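Skistari grasp planner, tested on kitchenware
Review by Eetu Vuorinen

Skistari is a grasp planner from Kindport, sold as a software licence with a bench guide. It takes images from one fixed camera and tells the arm where to close its fingers. The method behind it was published first as a paper, and the claim in that paper is simple: train on partial outlines of objects, and the planner will cope when it can't see inside them. I had it on the bench through November, running against Patulow, which we have used for two years.

Setting up took most of a morning. The guide is clear on calibration and poor on lighting, which matters more. Shiny tables are mentioned once, in a footnote. Ours mirrors nearly everything above it, and on the default settings the planner kept offering grasps on the reflection. Raising the table mask by 14 mm cured most of that, though it also loses the bottom of low items such as saucers.

I ran 2429 attempts in all, split between the two planners, on bowls, mugs, jugs and lids. Skistari had 1170 of them. It failed 423 times, and a failure here means a drop, a miss or a grasp that shoved the object more than a finger's width. That is better than Patulow managed on the bowls and slightly worse on the mugs, where it tends to go for the handle from the wrong side.

Mixing bowls are the fair test of the paper's claim. From a low camera you get the outer wall and the rim and nothing of the inside, so the planner has to guess how thick the edge is. Skistari guesses well on thin rims. Ridges below the rim upset it a little - it sometimes reads the top ridge as the lip and closes too low.

Planning time is fine. The log files are not: every attempt is written to a separate folder with no index, and I ended up writing my own script to gather them. The Lüthi plug-in does this properly, but it only talks to Patulow.

Worth having if your work is mostly open containers and you can keep the lighting steady. For mugs I would stay with what you have. The licence is per arm, so check the price before you plan a second bench. 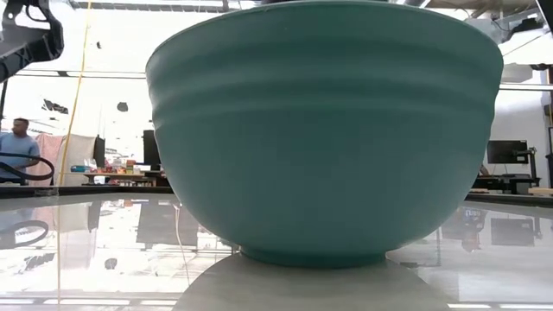
Teal mixing bowl on the test bench, from the low camera position.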